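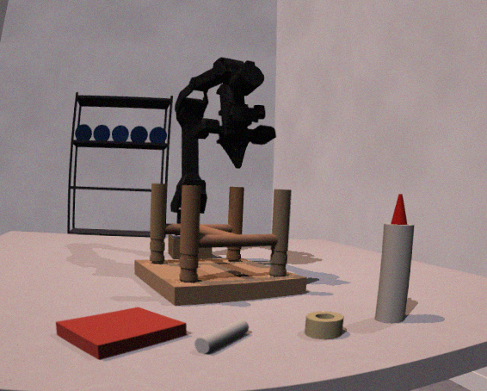

My best tip for recording practice runs in the simulator: do the boring ones first. I wanted to jump straight to the stool (legs in the air, crossbars everywhere, so tempting!) and ended up tossing 37 runs over a sloppy start pose. Now I park the arm in the same spot, save that pose, and record in batches of 7 with a stretch in between. Name your files as you go, too. I use the task, then the batch, then my initials.

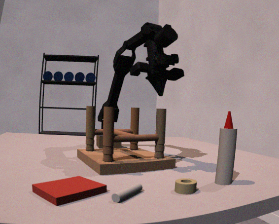

Lilian Lyimo wrote in that she keeps her fumbled grasps in a separate folder, and that at 60 runs she was glad she had them.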